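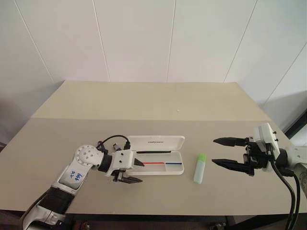
The two-arm bench at Moltmont, with the pencil case open and a green highlighter still on the table.

Moltmont bench trial pits two grippers against a pencil case

May 2, 2025

Few household objects have been studied as closely this spring as the pencil case at Moltmont, the small automation workshop that has spent the months since February finding out how many ways a robot can fail to put a pen in it.

The workshop released its results on Friday. Two sets of gripper fingers, supplied by Brondetti and Dirent, were run through 3,240 pick-and-place attempts with ordinary pens and highlighters. The job was always the same: pick the thing up off the table, set it down in the case, let go. A child of four can do this, though not for 3,240 turns and not without a snack.

Brondetti's fingers came out ahead on thin pens, which they pinched cleanly and laid in the tray at close to the right angle. Dirent's did better with highlighters, whose fatter bodies tend to roll away from a hard pinch. Moltmont logged 536 failed attempts across both sets. Most were drops. A smaller share were filed under "placed, disputed," a column added after a long afternoon over whether a pen lying across the rim counts as being in the case.

"I say it counts," said Lionel Lambert, who ran the trial. "It was not on the table anymore. That was the brief as I read it."

Indrek Sakalauskas, who wrote the scoring rules, read it differently. Pens on the rim were scored as failures.

The lid caused more trouble than either supplier had planned for. Folded open, it lies flat behind the tray and has a groove of its own, and early in the trial the overhead camera kept choosing it as the better place to leave a pen. Sakalauskas fixed this by moving the camera 6 inches and retraining the placement step over a weekend. The arms now prefer the tray, he said, "most of the time, and with what looks like reluctance."

Both suppliers were sent the results ahead of release. Dirent asked for a rerun with softer finger pads, and Moltmont has agreed. Brondetti asked whether it could quote the thin-pen numbers in a brochure – the workshop said yes, provided the highlighter numbers appear on the same page and in the same size type. Talks continue.

The next round will change the controller and leave the fingers alone. At present each arm waits for the other to finish before it moves, a polite arrangement that makes a single pen take most of a minute. The replacement, based on a timing method from a paper by Baranauskienė, lets both arms work at once. In a dry run last week they reached for the same highlighter and held on to it, one at each end, until Lambert pressed the stop button.

Testing with the new controller is due to run for 6 weeks. Erasers have been proposed as an additional object. Sakalauskas is against it.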